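Malby Craft Room, Bench 3: end of year safety check

Checked by: Kirsty Baxter
Date: 28 December 2022
Last full check: April
Bench used for: small wooden stands, gluing, dry fitting, painting
Result: Pass, with items to follow up

Each line is marked OK, Fix or Watch. Comments follow where there is something to say.

1. Tabletop and covering

Covering laid across full working area: OK
Covering free of cuts and holes: OK
Covering flat: Watch
Comment: The brown covering is faintly wrinkled near the far edge. It is smooth where the work gets done, so I have left it. If the wrinkles get any worse, pull it tight from the back and clamp it again. Spare covering is in the Ustent cupboard, second shelf, behind the drop sheets.

Offcuts and scraps cleared: Fix
Comment: Small bits of paper get left at the back of the bench. Please bin them at the end of each session. They stick to anything with glue on it and then have to be sanded off.

2. Light and shade

Ceiling lights working: OK
Light even across the bench: Watch
Comment: The middle of the table is a bit darker than the rest. It's fine for assembly. For fine sanding or painting edges, move the piece to the brighter part or use the lamp from Bench 1.

3. Cables

Plugs and leads undamaged: OK
Test tags in date: OK, 7 tags read
Cables clear of the work: Fix
Comment: Cable is still ending up looped on the tabletop at the lower right corner, close to where the sticks are laid out. Take up the slack before starting. I wrote the same thing in April.
Cables clear of the floor: OK

4. Wooden stands and sticks

Edges of stands sanded: OK
Comment: The rounded heart-shaped ones need a finger run around the whole outline, including the dip at the top. I found one rough spot in the Tetteh batch and sanded it back.

Sticks free of splinters: Watch
Comment: I went through 71 thin sticks from the tub and threw out 3. The grain had lifted at the tips. Check the tips first, as the middles are nearly always good.

Sticks kept away from the table edge: OK
Comment: Lay them flat and well in. An end poking past the edge will catch a sleeve.

Stands lie flat without rocking: OK

5. Glue and finishes

Lids on: OK
Labels readable: Fix
Comment: The label on the Floltar wood glue has worn off on one side. Write the name and the opening date on masking tape and wrap it right around the bottle.
Window opened for painting: not checked, no painting on the day

6. Frame and fittings at the far edge

Metal posts firm: OK
Bracket bolts tight: OK
Comment: Checked by hand and then with the hex key. The key goes back on its hook by the door, please. It was in the glue drawer.

7. First aid and fire

Kit sealed: OK
Tweezers in kit: Fix
Comment: Missing again. I have put a new pair on the order.
Extinguisher gauge in the green: OK
Path to door clear: OK

Follow up

Cable slack, glue label and tweezers are to be done before the bench is booked out again. The order number for the tweezers is 29 in the purchase book. Everything marked Watch can wait until the April check, unless someone notices a change, in which case write it on the sheet by the door and initial it.

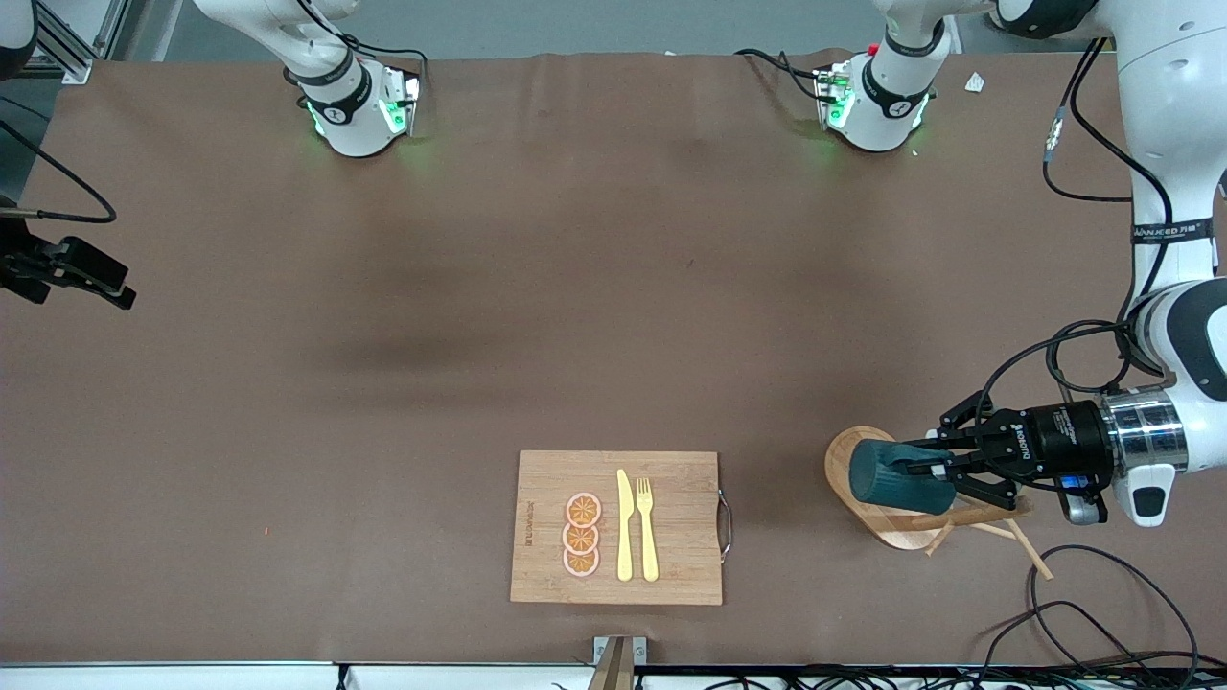 Initial here once the three Fix items have been done, and leave this sheet in the Bench 3 folder with the older ones.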